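3. The home kitchen trial

3.1 Who cooked, and where

I'll start with the people, because a marinade study is only as good as the folks willing to eat the results. We signed up 22 households in Prenden, all of them regular home cooks, and asked each one to make the same soy and honey chicken thighs in their own kitchen over the course of June. No lab ovens, no trained panel, just whatever pan and stove they had (one household used a camp stove the whole month and did great). My coauthor Rosaura Taipe wrote the recipe card, and I did the phone calls, so any confusion in the instructions is hers and any confusion in the notes is mine!
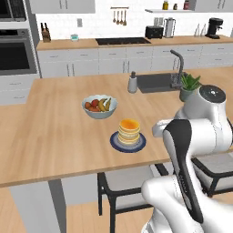
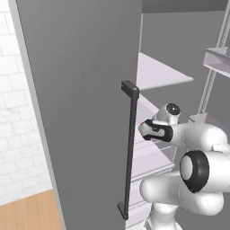
Figure 1. Kitchen views: a countertop with fruit and pancakes (first) and a gray door with a bar handle (second).

3.2 The marinade

The base recipe was the same for everybody: soy sauce, honey, grated ginger, garlic, a spoonful of rice vinegar and a little neutral oil. We mixed it in one big batch and split it into jars so that nobody had to measure honey, which is a miserable job and a big source of error in our earlier pilot. In that pilot, the cooks who scraped the spoon got noticeably darker chicken than the ones who let it drip for a second and gave up.

We used two honeys. Villca is a dark, strong one that smells a bit like molasses, and Eder is pale and mild and pours like water on a warm day. Each household got one jar of marinade made with each, marked only with a colored sticker, and cooked both in the same week. I really wanted a third jar with brown sugar in place of honey. Rosaura talked me out of it on the grounds that we had already used up everyone's patience, and she was right, though I still think about that jar.

Every household also got a bag of thighs from the same butcher, boneless, skin on. We asked people to trim nothing. A few of them trimmed anyway (you can't stop a person who has been trimming chicken for thirty years) and we kept their results in, with a note in the records.

3.3 Soaking times

Here's where it gets fun. Most recipes tell you to marinate overnight, and most people I know start dinner at five in the afternoon. So we split the households into two groups. The short group left the chicken in the jar for 55 minutes in the fridge. The long group put it in the evening before and cooked it at dinner the next day. Both groups then patted the meat with a paper towel before it went into the pan, skin side down, over medium heat.

I want to stop on that paper towel for a moment. In the pilot we skipped it, and the sugar on the outside went black well before the meat was done. It wasn't a subtle problem. Patting slows down the browning, gives the skin some time to render, and leaves you with a thin coat you can build back up at the end by brushing on a reserved spoonful of marinade that has been boiled in a small pot. We told people firmly to boil that spoonful, and to use the portion we had packed separately, never the liquid the raw chicken had been sitting in.

3.4 Checking for doneness

We didn't trust color as a guide, and with a honey marinade you shouldn't either. Dark outside tells you the sugar has cooked and that's about all. Each household got a Zivolum probe thermometer and was told to push it into the thickest piece from the side. We asked for a reading of 175 degrees Fahrenheit, which is higher than strictly needed for safety but gives thigh meat a much nicer texture, in my opinion and in the opinion of pretty much everyone who ate it.

Two people called me in the middle of cooking to ask whether the probe could stay in the pan. It couldn't. I've moved that line to the top of the recipe card for the next round.

3.5 Scoring

After dinner, every eater filled in a short slip. We asked how sweet the chicken was, how salty, how crisp the skin was and whether they'd want it again, each on a scale of one to five, plus a blank line for anything else. We got 769 slips back, counting repeat dinners, and I typed in every one of them myself. The blank line turned out to be my favorite part of the whole project. Kids write the best notes. One slip just says "more edges" and I've thought about framing it.

We asked people to fill in the slips before dessert, and separately, without talking it over. I have no way of knowing how well that went in houses with a strong-minded grandparent at the table.

3.6 What we saw in the short group

The short soak did better than I expected. Of the eaters in that group, 65 percent gave the skin a four or a five for crispness, and the comments used words like "crackly" and "sticky in a good way." The inside was a bit plainer, as you'd guess, and several people wrote that they wanted a sauce on the side. The long group had the opposite complaint: good flavor near the surface, but softer skin and a saltier bite overall.

As for the honeys, the Villca jar got higher sweetness scores, even though both jars had the same weight of honey in them. I suspect that's smell doing the work. The Eder jar was easier to cook, with fewer notes about scorching, and if you're nervous around a hot pan I'd start with a mild honey every time.

3.7 Things we'd change

We should have given everyone the same pan. Cast iron, nonstick and thin steel all behave differently with sugar, and our records on pans are patchy (people wrote "the big one" more often than you'd think). We also left the resting time loose, and some cooks sliced right away while others waited until the rice was ready. For the next round, Rosaura wants a fixed rest of five minutes under loose foil. I'm worried the foil will steam the skin, so we're going to try both ways in my kitchen first and settle it over dinner.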